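Robots and Work, Unit 8: Can a Machine Do the Chores Yet?
Notes to go with the lecture of 19th January

Welcome back, everybody, and thank you for bearing with the long reading (I know, I know, it was a lot of pages about dishwashers!). I want to put down in writing what I rushed through at the end of the hour, and then leave you something to chew on before we meet again.

We started with the shop floor, where the answer to our question is a fairly cheerful yes. The packing line at Clamska that we read about does one job, with one size of carton, and it did 900 of them in a shift with 8 stoppages. The carton arrives the same way up every time, the lighting never changes, and a person has spent weeks arranging things so that the arm meets no surprises. Keep that person in mind, by the way, when you read a sales brochure.

Then we came home. The Stikalico trial, which ran through September, asked for 14 ordinary kitchen jobs: wipe the counter, put a mug on a shelf, stir a pot, that kind of thing. Out of 137 attempts at putting the mug away, a good many failed before the fingers ever touched the mug, and I would love for you to look at the failure table again and ask where the time went. Mostly it went into reaching past other things. A home counter is a crowded place, with shiny metal next to clear plastic and glass, and depth sensors have a miserable time with clear plastic and glass.

For next time, please read the Uvura chapter on grasping, and choose one chore you did yourself this week. Write down every step, including the ones your hands did without asking you. A page is plenty, and messy is fine. As you work, think about a counter like the one at the end of these notes, and plan a path for the gripper to the white mug that leaves the blender and the coffee pot standing.
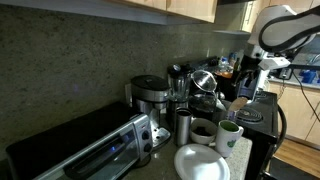 Kinoshita: I did the homework with loading the dishwasher and gave up at step 14, when I noticed I'd been nudging plates aside with my wrist the whole time. Do any of the arms in the readings get to use their wrist like that, or does every touch outside the gripper count as a collision?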